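**To:** Automation Equipment Evaluation list
**From:** Equipment Evaluation Office, Stoncombe Technical Institute
**Date:** 21 November 2020
**Subject:** Re: Etis bench kit: interim findings and response to Riltotitz campus

Colleagues,

The Evaluation Office has now considered the message received from the Riltotitz campus regarding the Etis bench kit. The message is reproduced below, with the office's responses set out beneath each portion. Members are asked to read this correspondence together with the interim findings circulated earlier, which remain current except where amended here.

> The Riltotitz campus has reviewed the interim findings on the Etis kit and wishes to raise several matters before the purchasing recommendation is settled.
>
> First, it is unclear to us whether the price quoted covers the arm, the gripper, the wrist camera and the software licence, or the arm and gripper only. The supplier's catalogue lists the camera under accessories, while the quotation sent to our campus shows it as included.

The quotation held by this office, supplied by Szczepańska Automation, is for $4000 per station before tax. It covers the arm, the parallel gripper, the wrist camera, the power supply and one software licence. The catalogue entry under accessories refers to a replacement camera. The office has asked the supplier to correct the wording and has received written confirmation that the quotation stands.

Freight is additional. The supplier has offered to consolidate delivery to both campuses provided that the order is placed as a single purchase.

> Second, the findings describe the gripper as suitable for introductory pick-and-place work but say little about the fingers themselves. Our instructors have had poor results in past years with bare plastic fingers, which allow smooth workpieces to rotate. We would ask whether padding was fitted and, if so, whether it was supplied with the kit.

Padding was fitted for all of the trials reported. The kit is shipped with bare black fingers and a separate sheet of grey fibrous pad material, which the user is expected to cut and attach. The instructions on this point are brief and do not give a pad size. Our technical staff settled on a small patch at the inner tip of each finger and recommend that both campuses adopt the same arrangement so that results may be compared.

The pads fray at the edges with use. Loose fibres did not affect grip in our trials, but stations should be inspected at the beginning of each teaching block. A replacement sheet has been added to the proposed order for each station. The office does not recommend substituting foam tape, which left adhesive on the fingers and was difficult to remove.

> Third, we note that the 1000-cycle trial was carried out with the supplier's own blocks. We would appreciate knowing how the figure for failed cycles was arrived at, and whether a dropped block and a missed pick were counted in the same way.

They were counted in the same way in the interim findings, and the office accepts that this was unhelpful. The log has been re-examined. Of the 1000 cycles, 315 were run before the pads were fitted and should not have been reported with the remainder. They will be removed from the main table and presented separately in the final report, with dropped blocks and missed picks in different columns.

The office agrees that the supplier's blocks are a favourable case. They are square, matte and of even size. A further series using machined parts from the Stoncombe workshop is planned for January, subject to access to the laboratory.

> Finally, our instructors have asked whether the wrist camera gives students a useful view during the approach to a target, or whether the fingers and workpiece obstruct it. In the exercise we have in mind, students would align a held block with a small cup using the camera view alone.

This question was put to our technical staff, who set up the exercise on a teal work surface with an orange block and a round orange-yellow cup. The camera looks along the fingers, so that the gripper occupies the lower portion of the view and converges on whatever is being held. The target appears above the workpiece in the view and stays clear of the fingers while the arm is some way off. As the arm closes on the target, the near side of the rim passes behind the block.

In the office's opinion the view is adequate for the exercise described. The rim of the cup stands out well against the surface, and its floor remains visible when the block is lined up with it. Students should be taught to centre the workpiece between the fingers before beginning the approach, as the symmetry of the gripper then serves as a convenient guide.

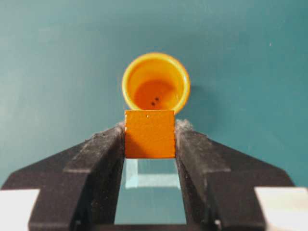

Some caution is warranted with respect to colour. The exercise sheets supplied with the kit rely on colour thresholding to separate the workpiece from the target, and the default settings do not distinguish dependably between neighbouring shades. Where the exercise is to be completed by software instead of by eye, the office suggests using a block and a cup of plainly different colours, or adjusting the thresholds at each station under the lighting in use.

Depth is the other limitation. The camera provides a single view, and a student working from it alone must judge height from apparent size and from shadow. The software will display the arm's height above the bench as a numerical readout, but this is switched off by default. It should be enabled for first-year groups.

**Position of the office**

The interim recommendation is maintained. The Etis kit is considered suitable for introductory instruction at both campuses, on the following conditions:

- 2 stations are to be purchased for each campus in the first instance, under a single order;
- each station is to be supplied with one spare sheet of pad material;
- the supplier is to provide a revised instruction sheet stating the recommended pad size and placement;
- the licence is to be transferable between stations at the same campus.

The supplier has agreed to the second and fourth conditions. A reply on the instruction sheet is outstanding, and the purchase order will be held until it is received. The licence wording has been forwarded to both campuses under separate cover.

Members who hold trial data from other bench-top arms in this price range are invited to submit it to the list in the usual spreadsheet format. Data received after the end of January cannot be included in the final report.

Corrections to the quoted material should be sent to the list and not to the office mailbox, so that the archive remains complete.

Equipment Evaluation Office
Stoncombe Technical Institute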